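Marker-Tracking verliert Würfel, sobald der Greifer seitlich zur Mikrowelle steht
Reece Furnival · Juni · Lesezeit: 2 Minuten
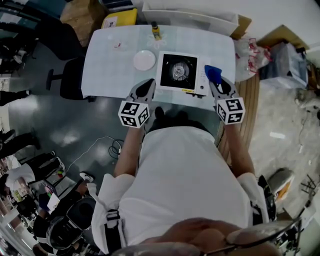

Rechter Greifer am blauen Tuch, linker vor der Mikrowelle.

Moin, wir rechnen die Greiferposen über die Marker auf den weißen Würfeln aus, Kamera am Kopf, Software ist Clenard. Frontal läuft das wunderbar. Dreht man das Handgelenk zur Seite, springt die Pose des rechten Würfels um gut 14 Grad und kommt beleidigt wieder zurück. Der linke benimmt sich. Belichtung habe ich schon verkürzt, Kalibrierung zweimal neu gemacht. Filter drüber und Augen zu?

Isla Lindsay
Bitte keinen Filter, der bügelt dir den Fehler nur schön glatt in die Trajektorie. Klingt nach der klassischen Mehrdeutigkeit bei einem einzelnen planaren Marker: zwei Lösungen mit fast gleichem Rückprojektionsfehler, und der Solver würfelt. Schalte in Clenard die Würfelgeometrie ein, dann gehen alle sichtbaren Flächen in eine gemeinsame Schätzung. Bleibt nur eine Fläche übrig, nimm die Lösung, die näher an der vorigen Pose liegt — bei 60 Hz dreht niemand sein Handgelenk so schnell. Und prüf die Marker-IDs in der Config. Ich habe mal einen halben Nachmittag links und rechts vertauscht.

Uvby
Bei mir half Neustart.

Reece Furnival
Würfelgeometrie war aus. Jetzt noch 19 Sprünge auf 2000 Bilder, damit kann ich leben. Neu gestartet habe ich auch, der Vollständigkeit halber.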